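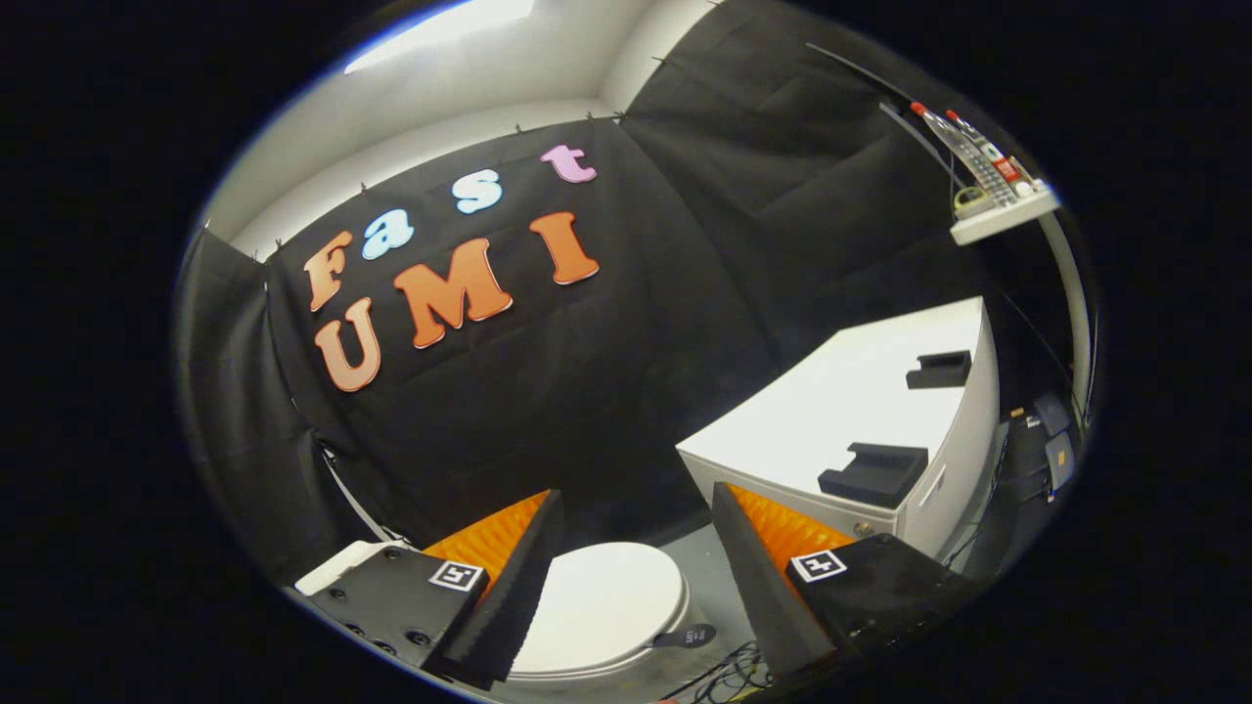 Minutes of the Facilities and Exhibits Meeting, Sturnavgate Center, June 19, 2015. The meeting was called to settle the state of the small display room ahead of the August open days. The members reviewed the room as it now stands, with the large black fabric backdrop clipped along its upper edge and the foam letters reading "Fast UMI" mounted on it in two lines. The minutes of the previous meeting were approved without change.

Present: Lempi Ahonen (chair), Noémie Gautier, Elsa Oksanen, Alžběta Koubek (minutes). Apologies were received from Hertta Lahtinen.

1. Backdrop and lettering

Ms. Oksanen reported that the fabric was supplied by Lakwood and that further clips of the same type are held in the store room. Ms. Gautier asked whether the orange, blue and pink of the letters should be kept or replaced with a single color. Members preferred the present colors. It was agreed that the wording would stay on two lines and that no further lettering would be added to the backdrop before August. Ms. Koubek asked that the letters be checked for secure fixing each morning of the open days.

2. Cables on the floor

The chair drew attention to the thin black cables lying across the floor and noted that visitors will be walking through the room. Ms. Oksanen proposed floor covers and presented a quotation from Hyvönen in the amount of 113 dollars, delivery included. Ms. Gautier asked whether the cables could be run along the wall. Ms. Oksanen replied that this would require longer leads and that she had no price for them.

Decision: The Hyvönen quotation was accepted. Ms. Oksanen will place the order and will obtain a price for longer leads for the next meeting.

3. Curtain panel

The black curtain panel at the left side of the room was discussed. Ms. Gautier suggested that it be taken down to make the room feel larger. The chair was in favor of keeping it until the final layout is known. The matter was deferred.

4. Ceiling light and walls

Ms. Koubek read a note from Ms. Lahtinen asking that the walls be left white. Agreed. The question of glare from the ceiling light was referred to Siltum, whose electrician is due in the building on other work.

5. Visitor numbers

Groups booked to date amount to 104 persons. Members agreed to close booking for groups once the total reaches 90 per day, with individual visitors admitted as space allows.

6. Other business

Ms. Gautier requested a key to the store room. Approved.

The date of the next meeting will be circulated by Ms. Koubek.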